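Folding trousers on a table

11/16/20

I have been sorting out the clothes again. The last proper go was in August, when I took two bags to the charity shop and promised myself I would keep on top of it. I didn't, so this week I started with the trousers, which take up the most room and get put away the worst.

For years I folded everything on the bed. It's the wrong height for me and the mattress gives, so the legs never lie straight and my back aches by the fourth pair. A table is much better. I put a cloth down first, as bare wood catches on rivets and zips. A light blue one is good for dark clothes, and you can see the edges of the legs against it.

Jeans go down sideways, along the length of the table, with one leg on top of the other. Then pull gently at each end until the seams run more or less together. Denim holds its creases, so it's worth doing this before the first fold.
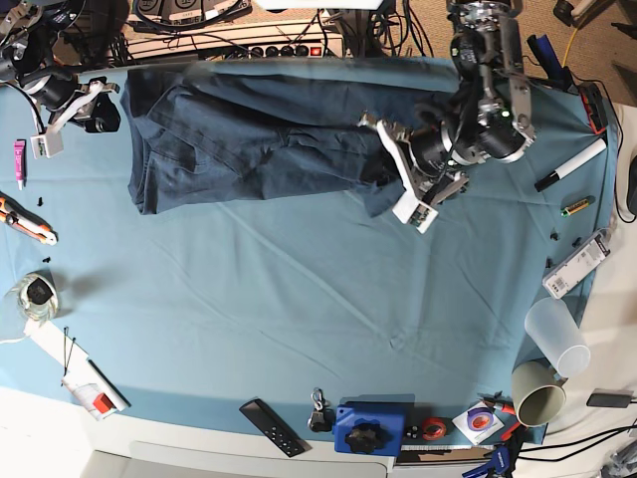
Do jeans need ironing before they are folded?
Mine don't get ironed at all. Smoothing them out by hand on a firm surface gets rid of most of the wrinkles, and the rest drop out after an hour of wearing them.

Once the legs are lined up I fold the hems towards the waist, stopping a little short of the waistband. The waistband end is always thicker because of the pockets and the button, and if you go right up to it the whole thing ends up as a wedge. Then I fold in half again, or in thirds if they are going in the shallow drawer. I check the pockets first. Last time I found a Bouazza receipt that had been through the wash and come out as a hard little pebble.

The chest of drawers is a Gokevby, bought second-hand, with runners that stick in damp weather. The drawers are fine for jumpers but a bit narrow for jeans folded only twice. I looked at the drawer dividers from Prudia and decided against them, as an old shoe box cut down does the same job. 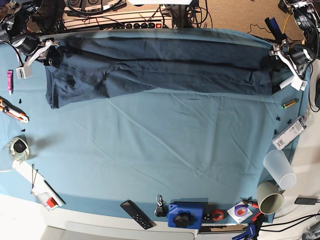
Navy is the colour I have most trouble with. It shows every bit of dust and it fades in patches, mostly at the seat and round the pockets. I wash mine inside out at a low temperature now and dry them on the airer by the hems. The whole load was folded in 15 minutes this time, which is quicker than I managed on the bed.

I kept 10 pairs in the end. Anything that doesn't fit has gone in a bag by the front door, along with a Zirnton jacket I've worn once. Shirts are next, and I haven't decided whether to fold those or buy more hangers.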